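Clustlow talk, speaker notes
Marker tracking and time alignment in the hand-held gripper pipeline
14/01/2022

Slide 1, title
Say who did what. Mahtab wrote the tracker, Prys wrote the replay tool, I did the alignment code. Ermelinda is in the room and can take questions on the policy side.

Slide 2, where this sits
Keep it short. They all know the grippers. The point is that everything downstream depends on a clean pose for each hand, and until June ours wasn't clean. Training kept getting the blame. Most of the trouble was in tracking.

Slide 3, pose from the marker blocks
One flat pattern gives you a pose but it flips when you see it nearly face on. Two visible faces of the same block fix that. So the solver now takes every face it can see, fits one rigid body, and reports how many faces went into the fit.
Pause here. Somebody will ask about the corner refinement. Answer: yes, we do it, and it costs 2 ms per image.

Slide 4, dropouts
A forearm crosses a marker, or the wrist rolls and the pattern goes edge-on. The old code held the last pose. On replay that looks like the hand stopped, and the policy learns to stop. The new code marks the gap and fills it only if it is shorter than 200 ms. Anything longer is cut and the episode is split.
Show the Ambaye plot. Don't read out the axis labels.

Slide 5, clocks
Slow down on this one, I rushed it in the dry run. Head camera and grippers each have their own clock. We used to line them up once at the start of a session. Drift over a long session was bad enough that the fingers closed before they reached the object. Now we re-estimate the offset per episode from motion: angular speed from the pose against angular speed from the gripper's own sensor. Cross-correlate, take the peak, reject if the peak is flat.
Flat peaks happen when a person holds still. Those go to Beca's review list.

Slide 6, numbers
806 episodes through the new pipeline. 67 rejected, nearly all for flat peaks or long gaps. Say plainly that we have not yet compared trained policies on the old and new data. Ermelinda has that run queued on Trarkano.

Slide 7, soft and see-through things
Bags are the hard case for perception. The surface moves when you touch it, depth is poor on thin plastic, and the contact point is often hidden. We do not try to model the bag. We keep the finger poses, the gripper opening and the raw images, and leave the rest to the policy. Ynyr disagrees with this and may say so - let him, he has a point about contact labels.

Slide 8, still open
Planner still assumes both hands are tracked at all times. Replay in Clorkier ignores split episodes, Prys has a fix in review. Two-handed work is next, one hand on each side of the bag. Leave the last slide up for questions. 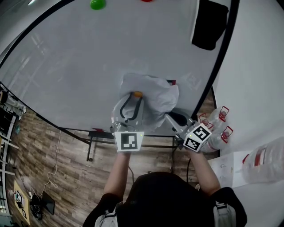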